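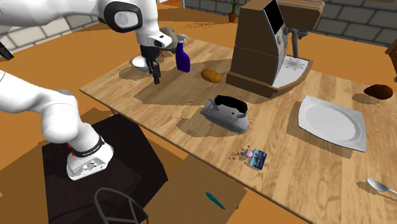

Minutes, Simulated Tabletop Manipulation Working Group
Oct 3, 2024, project room, Guston building

Present: simulation lead, policy training lead, two graduate researchers, evaluation engineer, minutes taker. The Purkley liaison joined by phone for items 3 and 4.

1. Minutes of the last meeting
Accepted with one correction. The scene generator is named Wutov throughout. The earlier minutes had it as the name of the policy.

2. Scene set
The simulation lead reported that the kitchen table set is closed at 594 scenes. Every scene keeps the arm base and the table fixed. Objects, wall and floor materials and light direction are drawn fresh for each one. Household items of very different sizes share the table, so a coffee machine or an iron can stand next to a potato or a spoon. There was a question about whether large appliances should be held back from the far side of the table, where they throw long shadows. Agreed to leave them in. The group wants the shadows.

Small objects with thin parts still go through the coarse collision mesh. One of the graduate researchers will rerun these with the finer mesh and compare contact forces.

3. Results from the shadow test
The evaluation engineer presented the comparison of the two training runs. Both used the same demonstrations and the same number of steps. Run A was trained with soft, even light. Run B was trained with hard directional light and low shadow map resolution, which gives stepped edges on the wood.
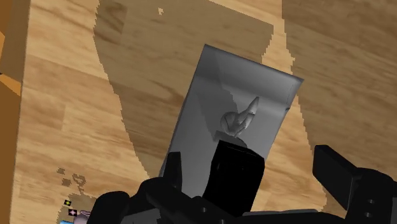
Each run was tested on 1000 grasp attempts in hard light, using the view from above the fingers. Run A failed 263 times. Run B failed 100 times. Most of the Run A failures were of one type: the gripper closed at a shadow border and missed the object's real edge. Flat gray objects were the worst group, and among these the ones lying at an angle to the table boards did worst of all.

The policy training lead asked whether Run B had simply learned to ignore dark regions, which would hurt it on black objects. The evaluation engineer has not split the results by object color. To be done before anything is written up.

The Purkley liaison asked if the stepped shadow edges should be smoothed to look more like real ones. Opinions differed. The simulation lead thinks the jagged border may be acting as a cue that gives the shadow away, and that the gain could shrink with clean edges. Agreed to train a third run, Run C, with high resolution shadows and everything else as in Run B.

4. Wrist view and finger occlusion
The fingers hide the near end of the object during the last part of the approach. The De Bruijn method, which carries the object outline forward from earlier steps, was tried on a small batch. It helped on boxes and did not help on thin shapes. No decision. The liaison will send the settings Purkley used.

5. Actions
Graduate researcher 1: finer collision mesh rerun.
Evaluation engineer: failures split by object color, both runs.
Policy training lead: start Run C.
Simulation lead: freeze the Wutov settings and record the seeds.
Purkley liaison: De Bruijn settings.

6. Other business
The render queue was full twice last week. Please cancel jobs that are no longer needed.

Next meeting in two weeks, same room.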